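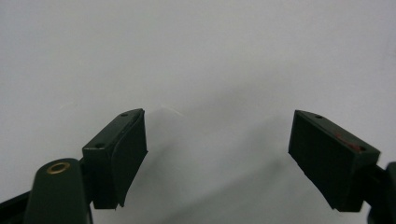 Teodoro Trujillo wrote in to ask whether the old movie posters he keeps rolled in the hall closet could be flattened at home, as a couple of them spring right back up like window shades the minute he lets go.

They surely can, and it's a nice slow job for a rainy weekend! Wash and dry your hands first, then lay the poster face up on clean white paper, put another sheet over it, and set big, flat books on top (I use my Brevard atlases, which are good for little else these days). Leave it for 168 hours, a full week, and please don't peek. If it still curls, give it 2 more days. Never iron a poster, however tempting, and if the paper cracks as you unroll it, stop there and take it to a paper conservator.

Autographed studio portraits want gentler treatment. Slip each one into a polyester sleeve, no tape, no paper clips, and hang it well away from the sunny side of the room. I lost a lovely signature to one bright June and still grumble over it.

Next time, sticky ticket stubs.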